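# Körbe und Ablagen — Datenkarte

Willkommen bei einer Sammlung über eines der unterschätztesten Dinge im Haushalt: den Korb! Genauer gesagt geht es um offene Kunststoffkörbe auf Tischen, Regalen und Ablagen, so wie man sie beim Sortieren, Aufräumen und Packen ständig in der Hand hat. Angefangen habe ich im Juli mit einer kleinen Mappe für die Ordnungswerkstatt Vatside, und inzwischen ist daraus ein eigener Datensatz namens Zirmont geworden, der mir viel Freude macht.

Stand: 4. Mai 2023
Pflege: Valentin Lacroix
Sprache der Beschriftungen: Deutsch

## Inhalt

Der Datensatz enthält 1170 Aufnahmen, dazu je eine Textzeile und einen Eintrag in `koerbe.csv`. Die Bilder verteilen sich auf fünf Ordner:

- `leer` — Körbe ohne Inhalt
- `befuellt` — Körbe mit Kleinkram, Wäsche, Vorräten
- `gestapelt` — mehrere Körbe ineinander oder übereinander
- `ablage` — Tische und Borde, auf denen gar kein Korb steht
- `unklar` — alles, worüber wir noch streiten (mein Lieblingsordner!)

Pro Bild sind Farbe, Form, Griff, Wandung und Füllstand eingetragen. Bei der Wandung unterscheiden wir `geschlossen`, `gelocht` und `geflochten`. Gelocht heißt: Das Muster geht durch das Material hindurch, egal ob runde Löcher oder Schlitze. Aufgedruckte Muster zählen als geschlossen.

## Regeln beim Beschriften

Ein Korb gilt als `leer`, wenn der Boden sichtbar ist und nichts darauf liegt. Ist der Boden verdeckt, kommt das Bild nach `unklar`, auch wenn man ziemlich sicher ist. Griffe werden nur eingetragen, wenn man sie sieht — ein zweiter Griff auf der abgewandten Seite wird nicht dazugedacht.

Farben bitte einfach halten: gelb, nicht zitronengelb oder maisgelb. Wir hatten am Anfang herrlich viele Gelbtöne in der Tabelle und haben sie alle wieder zusammengelegt.

Die Textzeile beschreibt Korb und Standort in einem Satz, höchstens 100 Zeichen. Marken und Preise gehören nicht hinein.

## Beispiel aus `leer`

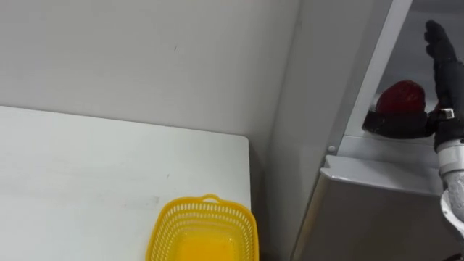

*Gelber Kunststoffkorb, gelocht, mit kleinem Bügelgriff am Rand, leer auf weißem Tisch.*

Im Eintrag dazu steht `form=rechteckig`, `wandung=gelocht`, `griff=ja`, `fuellstand=leer`. Gerade die Schlitzreihen machen solche Körbe für die Sammlung so ergiebig, finde ich, und das kräftige Gelb auf Weiß ist einfach ein schöner Kontrast.

## Bekannte Lücken

Runde Körbe sind unterbesetzt, geflochtene erst recht. Der Ordner `gestapelt` braucht dringend mehr Auswahl an Farben. Das nächste Ziel sind 2000 Aufnahmen, und wer eigene Bilder von Körben auf der Waschmaschine, im Keller oder unter der Spüle hat: sehr gern her damit! Bitte die Textzeile gleich mitschicken und Dateinamen ohne Umlaute verwenden.

Weitere Sammlungen

Bouvier — Schubladen und ihre Einsätze
Putanberg — Gläser, Dosen, Deckel
Vatside — Mappe zur Ordnungswerkstatt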